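Why Do Old Towns Get Buried?

When I was nine, my aunt took me to see a ruined town on a hill called Cuesta. I ran ahead to find it and couldn't. All I saw was grass and a fence. Then I looked over the fence and there it was, a whole street, way down below my sneakers! I asked the guide, Otis Holloway, who dug the big hole and put a town in it. He laughed for quite a long time.

The town hadn't moved, of course. The ground had gone up.

So where does all that extra ground come from? Some of it is dust. Wind carries dust everywhere, and if no one sweeps a floor for 100 years you get a pretty thick carpet. Leaves fall on top and rot into soil, then seeds land in the soil and grow, and those plants die and make more soil. Worms help too. They push little heaps of dirt up to the surface every night, and stones slowly sink down between them.

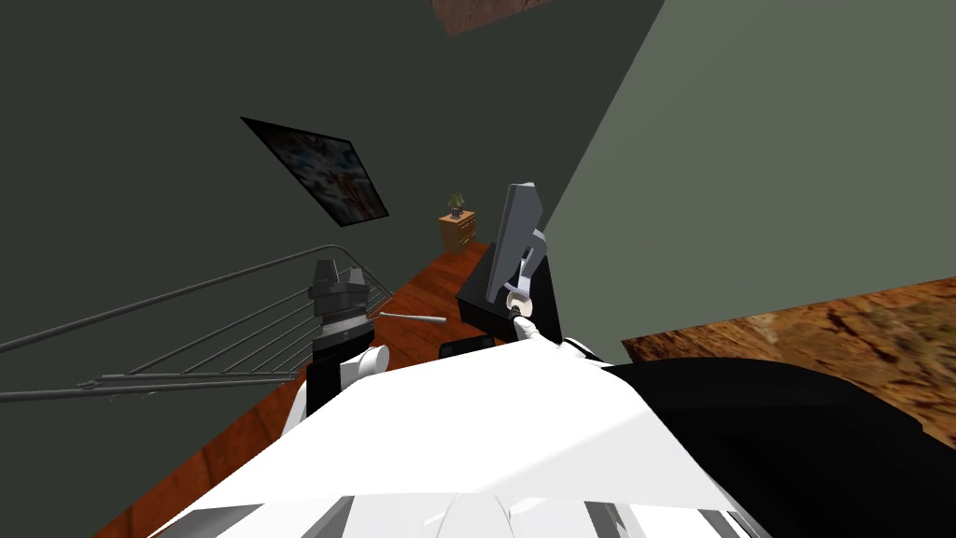
People bury their own towns as well, and I think this is the best part. Long ago, lots of houses were made of mud brick. When a mud brick house got old and saggy, the family knocked it down, stamped the bits flat and built a new one right on top. Picture a room with green walls and a reddish wooden floor. Now fill it with rubble up to the windows and lay another floor over that. Do it again every time your great-great-grandchildren want a new house, and your street turns into a hill.

Rivers can do the job much faster. A town called Iladmont was next to a river that flooded nearly every spring, and each flood left a layer of mud behind. After a while the people gave up and moved (I would have, too). When I visited one September, I climbed down 4 ladders to reach the old market square. It smelled like a wet dog down there.

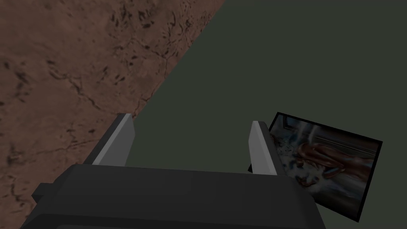
Two gripper fingers with a gap between them.

Getting a town back out again is slow work. Diggers start with shovels, but once they're close to something old they switch to small trowels and brushes. They go down one layer at a time and write down what came out of each one. The top layers are usually the newest and the bottom ones the oldest, a bit like the laundry pile in my bedroom.

At Iladmont they have found 1,270 pieces of broken pot so far. I got to hold one! It had a thumbprint in it, from whoever made the pot, and my own thumb fit right inside.

If you ever visit a ruin, find the place where the modern grass stops and look at how far down the old street is. Then look for stripes in the dirt wall beside it.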